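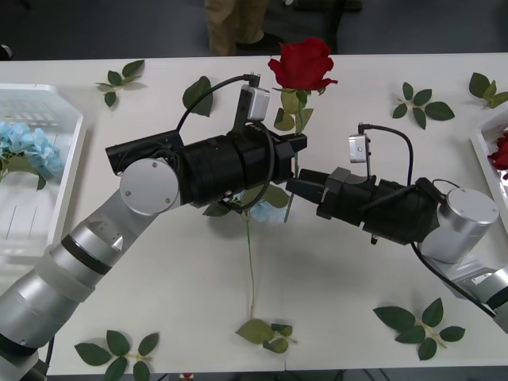 Page 5

3. Making the Table Flowers

Our project was to prepare flower decorations for the spring evening of the school in March. Lucía Quintana and I, Rahel Ammann, decided for artificial flowers, as the hall is warm and fresh roses would hang their heads before the guests come.

We worked on a white tabletop, where the green parts are easy to find. The rose we liked the most is the deep red one. It has a strong green stem with leaves, and it stays beautiful also when one looks at it from above. The loose sprigs of rose leaves were spread over the table, so that we could compare them before choosing. For a second color we tried a small light blue flower piece.

Our first arrangement had 5 stems in one vase. Lucía found it too full, and I agreed with her after one day. The second had 3 stems of different length, with the red bloom as the highest. This version we kept. One arrangement took us 90 minutes at the beginning, mostly for bending the leaves outward.

The difficulty was the long thin stems. They roll away easily and they fall to one side in a wide vase. We put 2 handfuls of sand in the bottom, and the problem was smaller. The vases are treated in chapter 4.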